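Plavar (gripper project)

Plavar is a home-built pair of hand-held grippers, used to show a robot arm how everyday jobs are done. It was started by Snežana Stojanović in a spare bedroom and moved to the Hesance shared workshop when the second gripper was finished. The plans are free, and copies have been built by hobbyists in several countries.

History

Stojanović's first attempt, called Costard, was a single gripper with a spring trigger. It could pick up a paperback but was hopeless with anything floppy, and a lot of household stuff is floppy! Rodel Sison, another Hesance member, suggested working with both hands and redrew the jaws so they could be printed overnight on a small printer. The first matched pair was running by April, after 13 versions of the jaw.

Design

Each gripper weighs 233 grams without its cable and is held in one hand, with the fingers working the jaw directly. This is the charming part of the project: the person feels the grip as it happens, and there is no joystick to learn. A wired connection carries the readings to a desktop computer. Early builds ran on batteries, which went flat in the middle of nearly every session, and Sison switched to cables after 5 weeks of it.

The software, Obradović, lines up the readings from both hands and saves each attempt as a separate file. It was named after the street where the workshop stands.

Practice tasks

Tasks are chosen from ordinary chores. Towel folding came first, followed by sorting cutlery and putting magazines in a file rack. The magazine task is a favorite among builders, as glossy covers slide and thin pages bend, and the slots of a rack leave little room for error. One hand can handle the magazine while the other keeps to the rack.

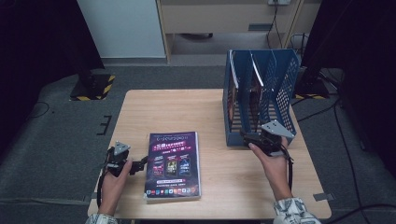 Magazine task with a pair of grippers and a blue metal file rack.

The shared collection held 820 attempts as of February 19, 2026, most of them from Hesance members.

Versions

Plavar 1: trigger replaced by direct finger grip, battery power
Plavar 2: cable power, printed jaws
Plavar 2b: softer jaw pads, shorter body for small hands

See also

Costard (gripper)
Hesance workshop
Obradović (software)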